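Can a machine tidy the hallway yet?
Gallery, Nov 25, 2020

Since July our small group at Lumbao has been asking one simple question: which chores at home can we already leave to a machine? Folding is still hard and dishes are risky, so we began with shoes. Honeylyn Tiongson wrote the task on one line – put the slippers together in pairs, by colour, on the board.

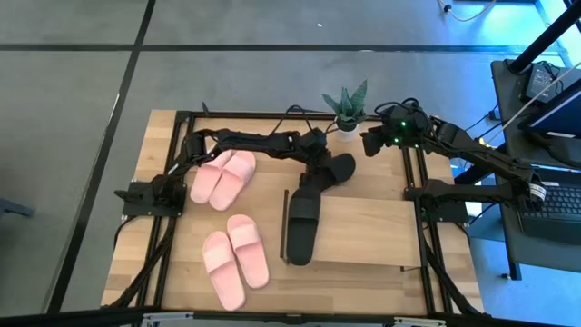 A child of four can do this without thinking. For two arms it is a long list of small decisions: which slipper first, where to hold it, which way the toe must go. Soft slides are especially difficult, as the strap bends when the fingers close and the sole turns in the air.

Lovely Abella keeps the notebook of our trials. We have made 397 attempts with slippers until now, and she writes down each one, also the bad ones. My own opinion is that the pairing is nearly good enough for a patient family, but the speed is not. I would still do it by hand before guests come.

Next we want to try children's boots, and later the shelf at the Prarnero shop, if they agree. Comments are welcome – please write to Honeylyn.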